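Search this site
Search for: Go

In praise of the boring benchtop

My mum had 27 things on her kitchen bench the last time I visited, and I know because she made me move every one of them so she could roll out pastry. Toaster, kettle, the other kettle, a fruit bowl with keys in it, a tin of buttons, the mail. She lives in Prirnby, in the same brick house I grew up in, and the pastry was excellent, so I'm not complaining. But I drove home thinking about benches, and I've been thinking about them since October, and now you have to as well.

I reckon we've got kitchens backwards. We spend up big on what goes behind the doors and above our heads, and then we treat the bench as whatever's left over. When Kirsty and I did ours we had three meetings about drawer handles. Three! The bench got ten minutes at the end, and the bloke in the showroom at Hollis was already putting his jacket on.

A mate of mine, Stuart Dunmore, fits kitchens out Brotside way, and he told me people nearly always ask for more cupboards. He's had customers give up a good long run of bench so they could squeeze in a pantry tower, and then a year later they ring him wanting an island. The stuff in the pantry tower hasn't been touched, mind you. It's the same four packets of lentils. What they were missing was somewhere to put down a hot tray and a cutting board at the same time.

My own view, for what it's worth, is that a family kitchen needs one unbroken stretch where two people can work side by side without elbowing each other. You can chop on it, do homework on it, wrap presents, fix a bike light, lean on it with a cuppa while somebody tells you about their rotten day. Our old rental in Kisbridge had a bench like that, a hideous speckled orange laminate, and we cooked better there than we ever have since. I still miss it. The oven only worked on one side and the rangehood sounded like a ute on gravel, and I'd have it all back tomorrow.

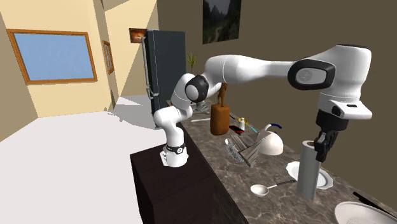 Colour is where I get properly cranky. For years it's been white, white, white - white stone, white tiles, white everything, so that a single toast crumb looks like a crime. I paid $185 for a special cleaner and a sealing kit for ours and it still shows every teabag. Give me a mottled gray-brown with a few lighter veins running through it, the sort of surface that could hide half a breakfast until you got home from work. Kirsty says that's a disgusting reason to choose a benchtop. I say it's the only reason, and also it's a warm, friendly sort of colour, the colour of a creek bed.

I'll grant you that money comes into it. We were quoted $4000 for the stone alone, and I went a bit quiet in the car. But you can get a decent long bench in something cheaper if you drop a few cupboards, and you'll use it every day of your life. Go and look at what's in your top cupboards right now. I'll bet there's a fondue set.

So if you're doing your kitchen this year, start with the bench and let the rest fit in where it can. Then ring my mum and see if you can get her to shift the buttons.

Comments

Ryan Bramwell
Agree on white. Ours went in two years ago and I wipe it more than I wipe the kids.

Anoma Kanagaratnam
Leave my fondue set out of this, we use it every winter! But yes, we took out an overhead cupboard and extended the bench and I'd do it again.

Bradley Sugden
Orange laminate was the best benchtop ever made. My nan's is still going.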